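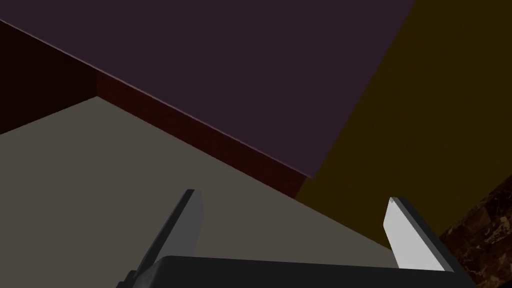
Stories > Short Fiction > The Revision

Feb 2, 2023
By Ivana Sosa

The unemployment rate in Esent was due at eight-thirty, and at four minutes to, Hauwa Akande found another waiter.

He was on line 190 of the household survey. He had told the interviewer he was between restaurants. The interviewer, a tired man with a good heart, had written "resting" in the box for job status.

"Is resting unemployed?" Hauwa asked.

Majumder, who ran the bureau and had run it through 16 governors, did not look up from his toast. "Did he look for work?"

"He says he looked at it."

"From how far away?"

She checked. The form had no box for that.

It mattered because Esent was a small state and the rate was sitting exactly between two decimals. With the waiter out of the labor force, the number rounded down and the governor would hold a press conference at the Flirkovier mattress plant, lying on something. With the waiter in, it rounded up, and the other party would hold one in the parking lot.

"We could call him," Hauwa said.

"We could. Then we'd have spoken to him, and the next one would want a call too."

Hauwa called him. It rang for a long time. A restaurant answered, a loud one.

"Inosside Grill," said a man. "Can you hold?"

She held. There was a crash, then an apology, then some negotiation over soup.

"Is this the waiter who was resting?" she asked when he came back.

"I was. They took me back last night. Who is this?"

"The government."

"Is it about the tips?"

"What were you doing in the reference week?"

He thought it over. "My sister's gutters," he said. "She gave me 100 dollars and a lamp."

Hauwa covered the phone. "He was employed," she said. "In gutters."

Majumder put down the toast. It rounded down either way, he said, and he had already sent it, at eight-fifteen, so as to be able to enjoy his breakfast.

"And if he'd been looking?"

"Then we'd revise it in March," said Majumder. "Ask if they take reservations."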